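How to Watch a Backyard Nest Without Scaring Off the Birds

Every spring I get the same question from neighbors here on Skaswood Lane: there's a nest by the door, now what? Mostly you leave it alone. But you can keep an eye on it and even keep decent notes if you go about it the right way. These steps are for robins, house finches, phoebes and other common songbirds that build close to people.

What you need

A small mirror on a stick, or an old dental mirror taped to a dowel
A notebook and pencil
Binoculars, any kind
A watch or phone timer

Step 1. Find out which bird it is

Don't walk up to the nest yet. Stand well back and wait for the parent to come in. A robin's nest is a deep cup with mud in it. Finches use finer grass and don't mind a hanging basket or a wreath. Phoebes like a ledge under the eaves and usually work moss into the outside. Write down what the adult looks like before you look it up, or you'll talk yourself into the picture in the book.

Step 2. Pick a watching spot

Indoors is best. A kitchen window works well if you keep the light off and move slowly. Ours looks out on the downspout where the robins build, so I do most of my watching over breakfast. 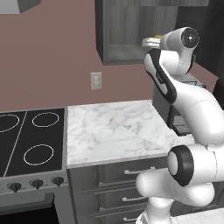
If you have to be outside, choose one chair and leave it in the same place all season. Birds get used to a chair. They don't get used to one that moves.

Step 3. Time your visits

Check the nest no more than once every 3 days, in the afternoon if you can. Stay away early in the morning, when most songbirds lay, and at dusk, when the female is settling in. Skip cold or rainy days completely. Eggs chill fast when she's off them.

Wait until she leaves on her own. Then walk up, hold the mirror over the nest, look, and walk away by a different route. Going out the same way you came in leaves a dead-end trail that a raccoon or cat can follow. The whole visit should take less than a minute.

Step 4. Write it down

For each visit put the time, the number of eggs or chicks, and whether an adult was near. Sohail Warraich, two doors down, has nearly 100 pages of these going back to when his kids were small, and he's still using the same four columns.

Step 5. Don't feed them

People mean well, but parents bring the chicks what they need, mostly insects and worms. Bread is the one I see most often, left on a railing or under the tree.
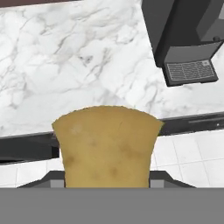 It fills them up with very little in it, and the scraps bring in jays and crows -- both will take eggs. A shallow dish of clean water on the far side of the yard is fine.

Step 6. Know when to stop

Once the chicks have feathers and are sitting up, quit checking up close. A scare at that stage can make them jump before they can fly. Go back to the window. If you find a feathered chick hopping on the ground, it has probably left the nest on schedule and the parents are nearby. Keep the cat in and leave the chick where it is.

After the nest has been empty a couple of weeks you can clean off the ledge, but make sure a second brood hasn't started. Robins here are often still at it in July.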